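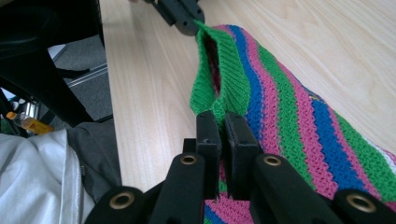
Folding Knits So They Keep Their Shape
Speaker notes, Octavio Ospina
Evening session, Stovascombe

Before people sit down: put the striped sweater on the front table, collar toward me. Spare sweaters in a heap at the side. Leave the hangers out where everybody can see them, they come in later.

OPENING

Good evening! Thank you for coming out in October to hear a man talk about sweaters for the better part of an hour. I love this subject. I have loved it ever since my aunt opened a drawer in front of me when I was nine and every single thing in it was standing up in a row like books, and I thought, I want to live like that. (Pause. They usually laugh. If they don't, carry on, it's fine.)

Ask for hands: who has a sweater with little bumps on the shoulders from a hanger? Who has one with a collar that used to be snug and now flops about? Keep your hands up if you still wear it. Good. Those are the sweaters we're here for.

Say early on that I counted my own clothes when I moved. 543 pieces, if you count socks one by one, and I did. Of those, 21 were sweaters, and they took up more room than all the shirts put together. That was the night I started taking folding seriously.

WHY KNITS ARE DIFFERENT

A woven shirt holds still. You can hang it, and most of the time the cloth stays the length it was when you bought it. A knit is made of loops, and loops can slide. Hang a heavy sweater by the shoulders for a winter and the loops slowly open up under the weight. Lovely stuff, but it needs to lie down.

Hold up the two swatches, woven and knitted. Pull each one sideways. Let the front row pull them too, then pass them back. (Get them back this time!)

THE COLLAR COMES FIRST

Slow down for this part, it's my favorite.

The striped sweater on the table is the one I like to teach with. Green, blue and magenta pink stripes, and a green ribbed collar. The stitches are fine and tight across the body, and then you get to the neck and the whole texture changes. Run your thumb over it and you feel the ribs straight away.

Ribbing is the springy bit. The ridges close up when you let go and open when your head goes through. So when a sweater is lying on the table in a muddle, I go to the collar before anything else. Once you know where the neck is, you know where everything is: the shoulders are next to it, the sleeves hang off the shoulders, the hem is at the other end.

Demo: take the collar in two places, one hand on each. Lift it a little clear of the table so the neckline opens and I can look down inside. Look for the label. If it's on the far side, the sweater is face up. If there isn't one, look at which edge of the neck dips lower, that's the front.

Keep the lift small! People want to yank the thing up into the air and shake it. Shaking is great for towels. With a knit you've got the weight of the body and both sleeves hanging off two pinches of ribbing, and that's how necks go baggy. Lift, look, lower.

Then let go of the collar completely and watch it draw itself in. If it stays open, pat it closed with a flat hand. Don't tug it into a circle.

SMOOTHING

Flat palms, from the middle outward. No ironing motion with the fingertips.

Stripes help so much here. When you've laid a striped sweater straight, the stripes tell you. If they wander off at an angle to the table edge, the body is twisted or the whole thing is turned, and you can see which by checking the hem. Plain gray sweaters give you nothing, you're working in the dark. Start your kids on a stripy one.

While you're smoothing, have a look for bits. Lint, a stray thread, a crumb. Pick off anything that's sitting on top. If it's a thread that belongs to the sweater, leave it alone and never cut it flush. Ease it through to the inside with a crochet hook or a blunt needle. I did cut one once, on a cardigan from Rultura I was very fond of, and by the end of that week I could put my finger through the hole.

THE FOLD

Invite somebody up. Pick a person who looks like they don't want to fold, they turn out to be the best ones.

Talk them through it:

Sweater face down, collar away from you.
One sleeve straight across the back. Then double it down so it lies along the side.
Same with the other sleeve.
Sides in toward the middle, leaving the collar showing at the top.
Hem up to just under the collar. For a drawer, fold it once more.
Turn it over. Collar on top, front facing you.

Let them do a second one without me talking. Clap.

Someone will ask about the gap under the collar. Yes, stop short of it. If the hem goes over the ribbing, it gets pressed under the thickest part of the bundle and comes out with a crease across the throat. Polo necks and funnel necks: fold the neck down once toward the back before you start, loosely. Same with anything tall and floppy.

Someone will also ask about rolling. I roll for suitcases. At home a rolled chunky knit is a sausage that takes over the drawer. Thin ones roll well, go ahead and roll them.

STACKING

Flat stacks: 7 is my limit, with the heaviest at the bottom. Past that you can't pull out a lower one without the whole pile coming along, and you end up wearing the top two all winter.

Standing in a drawer: fold once more, in thirds, and file them with the fold upward. You see every color when you open it. My aunt was right!

Open shelves are pretty but dusty. If shelves are what you have, turn the stack so the folds face out, and swap top for bottom when you think of it.

Mention the tabletop too. You want a smooth one, wiped down first and wide enough for both sleeves. Beds are soft and the sweater sinks into the blanket, so you never get a straight edge. The kitchen table after supper is perfect. Put the radio on.

HANGERS (short, if there's time)

If you really must hang a knit, fold it lengthwise with the sleeves together, lay it over the hanger with the hook in the armpit, body over one side and sleeves over the other. Do it with the blue cardigan. It gets an "oooh" every time and I'm not above enjoying that.

PUTTING AWAY FOR SUMMER

Wash first, always, even if it looks clean. Moths go for the places where food and skin have been, so cuffs and collars take the worst of it. Dry flat. I mean really dry, ribbing included, and ribbing is thicker and takes longer than the body. Feel it between finger and thumb before it goes in the box.

Cotton bags or a lidded box. I keep mine in a Koppel box under the bed and write what's inside on a strip of tape. Lavender smells wonderful and I use it, but the washing is what does the work.

QUESTIONS I GOT LAST TIME

Baggy collar, can it be saved? Often, if it's wool. Wet the ribbing only, squeeze it together with your fingers so the ribs close up, and let it dry lying flat. Acrylic is stubborn. Cotton comes back a bit in the wash and then relaxes again by lunchtime.

Does the board thing work? The plastic folding board from Viteo that a lady brought along was fun, and for T-shirts I'd happily use one. For thick sweaters it was too narrow for us.

How long does it take? The woman who asked me this had 254 items waiting for her in the spare room, poor thing. Start with one pile. Do sweaters while the kettle boils. It gets quick once your hands know where the collar is.

LAST TEN MINUTES

Everyone up to the tables, two to a sweater. One person finds the collar and lays it out, the other folds, then swap. Walk round. Watch for people hauling up by the neck, and show them the small lift again.

Collect the swatches. Check under the chairs for the second one. Tea is at the back, and the striped sweater goes home in my bag, folded, collar up.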